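Sunday, December 21, 2025

Shortest day, and it felt it. Dark when I got up, dark again by the time I had my boots off, and in between a bit of grey that I mostly saw through the high windows at work. Volker rang before eight to ask if I could spare him the morning, and although it was Sunday and I had promised myself a slow breakfast and the second half of the crossword, I said yes almost before he had finished asking. I am fond of Volker Ehlers and I am fond of that switch room, and if I am truthful I would only have fretted at home about whether the new cabinets were behaving themselves.

So I took the flask and the rest of the fruit loaf and off I went. The Sindell road was very quiet, with that thin frost on the verges that never quite turns white. Volker had the heater going and had already drunk one pot of coffee, and he had the drawings from Kröger spread out over the bench with a mug on each corner to stop them rolling up. They always arrive rolled. I have asked for them folded more than once.

We spent a good while just standing in front of the two cabinets, as you might in front of a fire. After so many weeks of looking at them in the drawings it is lovely to see them side by side with their lamps lit, yellow and green and red along the top of the left door, and the meter next to that round white lamp that lights up the grey paint all round it. The meter was showing 224.3, 224.3 and 224.2, and Volker read it out to me twice, very pleased, like a man reading a good school report. I copied the three numbers into the notebook in my best handwriting. My old foreman at Trollance used to say a readable notebook was worth more than a clever one, and I have tried to live up to that, though the pages from November would have made him weep.

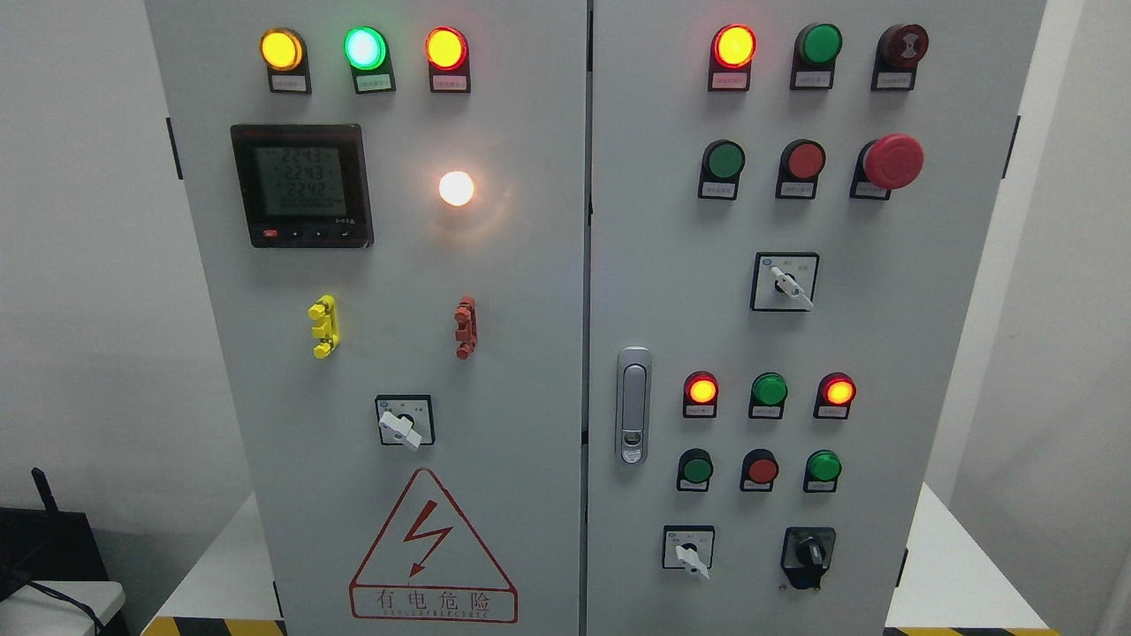

Things to see to before January

Labels. I can't read the little ones under the lamps without my other glasses, and neither can Volker, though he won't say so. Ask whether Jirkon can print us a bigger set, and get the wording agreed first so that we don't end up paying for them twice.

The left door. Volker wants a line in the handbook about the yellow connector and the reddish-brown one, and another about the selector switch underneath. I said I would draft it over the holiday – an evening's work, if I keep off the mince pies.

The right door. There is so much more to explain on that side, with all the pilot lights and pushbuttons, that I think it wants a page to itself. Perhaps a drawing too. I might try one in pencil first.

Mats. Still not ordered! Kröger quoted 200 for the pair, which Volker thinks is steep and I think is fair. Settle it on the telephone tomorrow.

Home by two, and I had soup and fell asleep in the chair for 90 minutes with the wireless on. Woke to carols and a stiff neck. The cards for the cousins are written now but I have run out of stamps, so that is another errand, and I must remember to take Volker's cake tin back to him – it has been on top of my fridge since his birthday.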